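Mulcahy Word List

Words for bowls, dishes and other kitchen things, collected in Taltport and the farms behind it

Summary

The Mulcahy Word List is a plain table of household words with the sentences people used them in. It holds 1,241 entries from 153 speakers. Most entries are nouns for things used in the kitchen: vessels, cloths, lids, small tools, places where food is kept. There is a smaller group of verbs for stirring, draining, scraping and putting away.

The list takes its name from the Mulcahy notebooks, a set of handwritten word slips that gave us the first 495 entries. The rest come from interviews recorded by Clodagh Flanagan and Bernadette Brophy, and typed up by Harish Nambiar.

What is in the folder

words.csv: one row per word and speaker
sentences.csv: example sentences, joined to words.csv by entry_id
speakers.csv: age band, parish, first language
notes.txt: spelling decisions, in the order they were made
old/: the first typed version of the notebooks, kept for checking

All files are UTF-8 with a comma as separator. Fields with a comma in them are in double quotes. Some rows in old/ have curly quotes and will trip a strict reader.

Fields in words.csv

entry_id: number, never reused
headword: the spelling we settled on
as_heard: the spelling nearest to what the speaker said
sense: short gloss in standard English
group: vessel, cloth, tool, furniture, food, action, other
source: N for notebook, R for recording
sure: yes, partly, no

A word with two senses has two rows. We did not try to rank senses. Where a speaker gave a word only after being asked "would you ever call it a ...?", the source is still R, but the example sentence is left blank.

Vessel words

This is the largest group and the one most people ask for. Speakers divide vessels by depth first and by use second. A shallow bowl for fruit may share its name with a shallow bowl for washing, and a deep one for mixing usually has a word to itself. Colour comes up a lot in the sentences ("hand me the orange one") and hardly ever in the headwords. 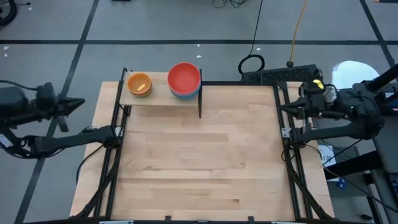 Orange bowl on a raised shelf, with a small yellow item inside.

The word for the flat board a bowl is kept on also varies. Older speakers from the farms tend to have separate words for a shelf fixed to a wall and a shelf standing on its own legs. In town the two have mostly merged into "shelf". Both uses are under group = furniture, and the difference is given in the gloss where the speaker made one.

Spelling

Headwords follow the notebooks where a notebook form exists. Otherwise we used the simplest spelling that a reader from the area would say correctly. Final -een is always written that way, even where the notebooks have -ín. Eoin Ní Bhriain went through the Irish-derived words for version 2 and changed 84 of them. The earlier spellings are still searchable in as_heard.
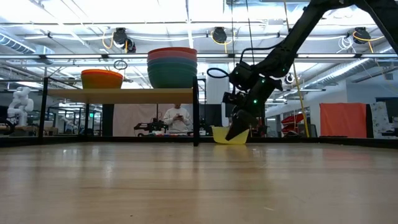
Verbs were harder. Several of them cover both tipping a vessel and emptying it, and speakers did not agree on where one stops and the other starts. We gave these a single gloss, "tip or empty", and left the sentences to do the rest. If you need the two kept apart, read the sentences yourself before splitting anything, and expect to be left with a few you can't place.

Known problems

Men are under-represented among the recorded speakers. Food words are thin for anything to do with fish, which is odd for a port and probably comes from our question sheet.

The notebooks give no speaker for many slips. Those rows have speaker = 0 and should be left out of any count by age or parish.

Recordings made in December have a fan heater running through them. Words marked sure = partly are often from these.

One parish name was spelled three ways in version 1. It is now Brostska throughout.

Uses

The list has been used for school worksheets and for the search box in Flakix, our small offline dictionary. It is fine for comparing words between parishes if you leave out the notebook rows. It is too small and too uneven to say how common a word is.

Please don't try to work out who the speakers are. Ages are banded and house names have been taken out of the sentences for that reason.

Changes

Version 2.1, Tuesday, September 15, 2026. Duplicate cloth words merged, sentences.csv re-sorted by entry_id.
Version 2. Recordings added, Irish-derived spellings revised.
Version 1. Notebooks only.

Contact

Corrections go to Noreen Ó Riain. Give the entry_id and the parish you heard the word in.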